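How to Fold a Down Jacket on the Bed and Put It Away for the Season

Puffy jackets are the last thing I get around to when the weather turns, and I suspect I have plenty of company there. They slide off shelves, they spring back open the minute you let go, and one of them takes up as much room as a stack of sweaters. After a good many years of stuffing ours into whatever closet would still close, I settled on a way of folding them that I like very much, and my sister-in-law Vija Sepp has been after me to write it down. So Vija, this one is for you!

What you'll need

A clean, fully dry jacket
A bed, or any wide soft surface
A plush blanket to work on (optional, but I'm fond of it)
A cotton pillowcase or a roomy cloth bag

Before you fold

Empty the pockets, all of them, including that little inside one. I once put away a jacket with a peppermint in it and I'll spare you the rest. Then close the zipper all the way up and fasten any snaps, so the front lies flat and the zipper teeth don't catch on the shell.

Check that the filling is dry right through. The outside of a down jacket dries long before the inside does, so squeeze the quilted sections between your fingers and feel for clumps. If you find any, give the jacket more time on low heat, with 2 clean tennis balls in the dryer to knock the feathers loose. Read the care label first, of course, and go by what it says if it disagrees with me.

Setting up

I like to work on the bed with a plush blanket spread underneath. A slippery nylon shell wants to skate around on a bare tabletop, and every time you fold one side in, the other side wanders off. A blanket with some nap to it holds things in place nicely. It's also kinder to your back than kneeling on the floor, if your bed is a decent height -- ours is, thank goodness.

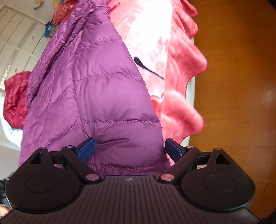
Folding, step by step

1. Lay the jacket face down and smooth it from the collar toward the hem with your open palms. Go slowly. You want to coax the air out, and down doesn't like to be hurried.

2. Bring one sleeve straight across the back, then fold that whole side in toward the middle. When you need to take hold of the fabric, pick up a fold of the shell and keep your fingers away from the stitching, where it's easiest to pull a feather through.

3. Do the same with the other sleeve and the other side. You should have a long, puffy rectangle.

4. If there's a hood, fold it down onto the back.

5. Press gently once more, then fold the hem up to the middle, and fold again to meet the collar. Rest your forearms on the bundle for a moment to settle it.

6. Slip it into the pillowcase with the last fold going in first, and tuck the open end underneath.

My husband Ivars prefers to roll his, starting at the hem, and I'll admit his rolls stand up very neatly in a basket. Rolling works best on the thinner jackets. With a thick one you tend to end up with something like a bolster.

Where to keep it

A high closet shelf is fine, or a drawer if you can spare one. Keep it dry and out of the sun, and don't pile anything heavy on top. I'd skip the vacuum bags for a whole summer, too. They save a wonderful amount of space, but down that's been flattened for months can be slow to fluff up again.

When you bring it out

Hold the jacket by the shoulders and give it several good shakes, then hang it up overnight on a wide hanger. If it still looks a bit sad by morning, 5 minutes in the dryer on the coolest setting will usually perk it up. Ours come out again long before January, and I put a fresh tissue in each pocket while I'm at it.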